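Getting Marks Off a Light Countertop

A pale counter shows everything. Coffee rings, pen, the gray scuff from the bottom of a pan, the dye off a cheap grocery bag. Most of it comes off with things already under the sink, provided you start with the weakest one and wait.

Start with dish soap

A few drops in a bowl of warm water, a soft cloth, and a couple of minutes of patience. Lay the wet cloth over the mark and leave it there before you rub. Dried food and old juice will usually lift on their own. Wipe with clean water afterward and dry with a towel, or the soap leaves a film that looks like another stain.

Coffee and tea

Make a paste of baking soda and water, thick enough to stay where you put it. Spread it over the ring, cover with a damp cloth and go do something else for 20 minutes. Wipe in small circles with hardly any pressure. If a shadow is left, repeat the paste. Don't move up to scouring powder. It takes the shine off in a patch you will see every time the sun comes in.

Ink and marker

Rubbing alcohol on a cotton ball. Dab, turn the cotton, dab again. Wiping spreads it. Test a spot near the wall first, particularly on painted or sealed surfaces. Keep it away from the stove and open a window.

Pan scuffs

Those gray lines are often metal left behind by the pan. A melamine sponge takes them off, but it is a fine abrasive, so use it damp and stop as soon as the line is gone. I buy the Rendum ones in the flat pack and cut each in half. The Mornow sponge is thicker and crumbles sooner.

What not to use

Vinegar is fine on most plastic-faced counters and bad on marble and other limestone-type stone. Bleach should never be mixed with anything but water. Steel wool leaves little threads that rust. If you don't know what your counter is made of, stay with soap until you find out.

Sanding out a scratch

Solid-surface counters only, the kind that is one color all the way through. Use 300 grit, wet, with a flat block, then 606 grade polishing paper if you can get it (Nägeli sells it by the sheet). Work wider than the scratch so you don't leave a dip. If your counter is a thin sheet over a core, leave the scratch alone.

Things that live on the counter

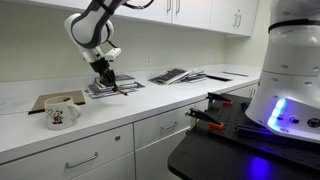 Half of the marks come from things that sit in one place. Anything with an unglazed foot will scuff a pale top when it gets dragged, and grit caught underneath makes it worse. Lift, don't slide. A mug like the white one with the cartoon on it is easy enough to pick up by the handle, but a pile of books tends to get pushed along with an elbow, and a damp purple or green cover can leave its color behind. Put a sheet of plain paper under the bottom one and keep the stack away from the sink. Pencil is the easy one. A clean white eraser takes it off, then soap and water.

Stick-on felt dots help under canisters and the toaster. Change them when they go flat.

78 people found this useful

Comments (2)

Alcohol worked on a ballpoint line that had been there since June. Took three cotton balls.

Does the baking soda paste work on grout too? Mine is gray and I can't remember if it was always gray.

Related tips
Cleaning a drain without chemicals
How to sharpen kitchen scissors
Devico cabinet hinges: tightening and replacing
Storing flour in warm weather
Removing labels from glass jars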